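Notburga Auer (poet)

Notburga Auer is a poet and essayist who writes mostly about kitchens, letters and family life. She is best known for Lullmont, a book of verse in five parts, named after the village where the speaker grows up.

Life and work

Auer worked as a school librarian before her first poems were printed in the literary magazine Navemine. The editor Amr Younis accepted three of them and later helped her to arrange the first collection. She wrote slowly – Lullmont took her almost seven years.

Style

Her poems are short and usually without rhyme. Many of them are addressed to a dead writer or to an aunt called Maurya, who answers only in the last part of Lullmont. Auer likes plain names of household things and avoids comparisons.

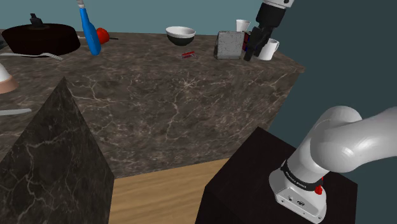
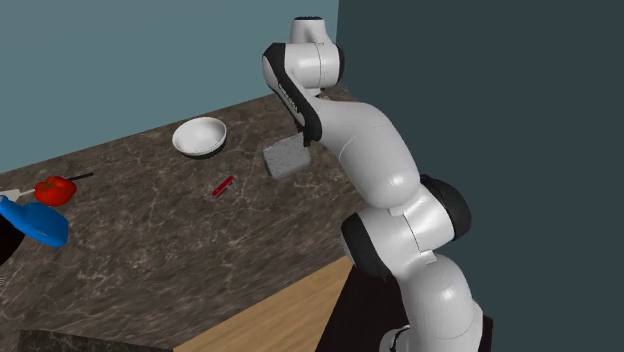
Reception

The critic Ottilie Trummer praised the quiet humour of the book, but found the fourth part too long. Fahad Yousafzai, who translated a selection, wrote that the difficulty was in the pauses – the words themselves were easy to carry over.

See also

Domestic poetry
Epistolary verse
Navemine (magazine)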